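Moved the home backups off the old Khalaf box in September. The nightly job had crept up to 76 minutes, most of it spent walking directories that hadn't changed in years.

The new arrangement is plain. One disk at Wetcombe, one at my sister's in Onley, both written by the same script. Total data is 927 GB, nearly all of it photographs and scans.

## Retention

- Daily snapshots kept for 7 days.
- Monthly snapshots kept for 2 years.
- Anything older is pruned on the first run of the month – the script logs what it removes.

## Exclusions

Caches, thumbnails and the Pindent build folders are skipped. Nadège Hoarau suggested excluding by marker file instead of by path, and that has survived two folder renames so far.

## Restore test

I pulled one picture folder back from Onley and compared checksums with the original. No mismatches.

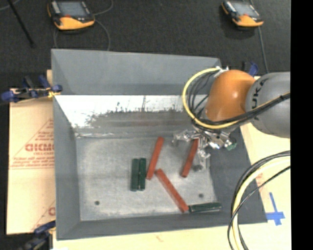 ## Still to do

Encrypt the Onley disk. Write the passphrase down somewhere other than the machine being backed up.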